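An Afternoon With the Grippers

By a contributing writer

The bus to Dukcombe stops at the bottom of a hill, and from there you walk. I arrived at Flendell a little after two in the afternoon, with a wet coat and a notebook, and a woman at the door gave me a sticker with a number instead of a name. The open day had already started.

Flendell makes no robots. I had not understood this from the invitation, and I think many of the other visitors had not either. There was a man with two children who asked three times where the robot was. What the company makes is the material from which a robot learns, and for this it needs people, tables and a great quantity of ordinary objects. The people hold a gripper in each hand and do with it what they would otherwise do with their fingers. A camera on the gripper keeps the record. Later the recordings go to Losus, the part of the project where the models are trained, and Losus was not open to visitors.

The first hour was talk. We sat in a low room with good coffee and saw a chart of the collection as it stood in February: 3,738 recordings of soft things being handled on tables. Soft things are the difficult ones, the speaker explained. A cup is the same cup wherever you put it down. A sock has a new shape every time, and a machine which has seen only one shape of sock will not recognize the next. She said it very calmly, as one speaks of a relative with a known weakness.

After this we were allowed to try. The practice grippers are lighter than I expected, but the wrist becomes tired quickly. I was given a folded towel and told to open it. It took me two minutes, and I have opened towels all my life. The person beside me, a retired dentist, did it in a few seconds and was immediately asked if she was looking for work.

What I liked most is that Flendell does not build false kitchens. In the beginning it did, in a hall it rented from Lepik, a furniture maker across the river. The tables were clean and the light was even, and the models that came out of it were lost as soon as someone left a newspaper lying near the plate. So now the collecting is done in homes, with whatever the home has on the table. Some 200 households have taken part. They are asked not to tidy up before, and I was told this is the instruction people find hardest to follow.

We did not go into a home ourselves, which I regret a little — but the work from one of them was shown to us on the wall, large enough that everybody could see the pads.

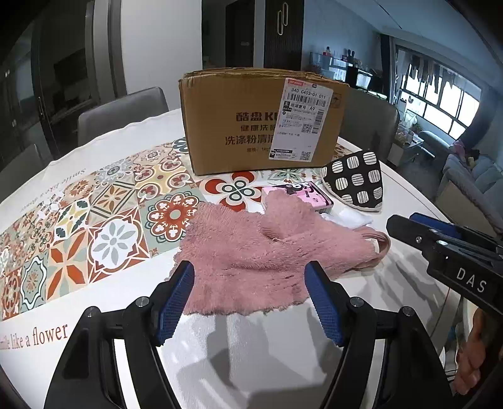
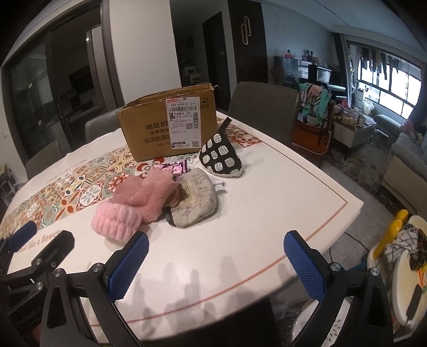

A dining table with its runner still on it, and a pink, fluffy thing among the smaller items.

The discussion went on longer than the program allowed. One visitor wanted to know about privacy, and the answer was serious: a household can ask for any recording to be removed, and must see the material before it leaves Dukcombe. Another asked when such a machine will be able to clear a table by itself. The speaker would not give a year. She said only that picking up is farther along than putting away, as every parent knows, and for this she got her laugh.

I stayed until they began to stack the chairs. On the way out I tried the towel once more, and I was slower than the first time — maybe because now I was thinking about it. The dentist was still there, at the back of the room, filling in a form.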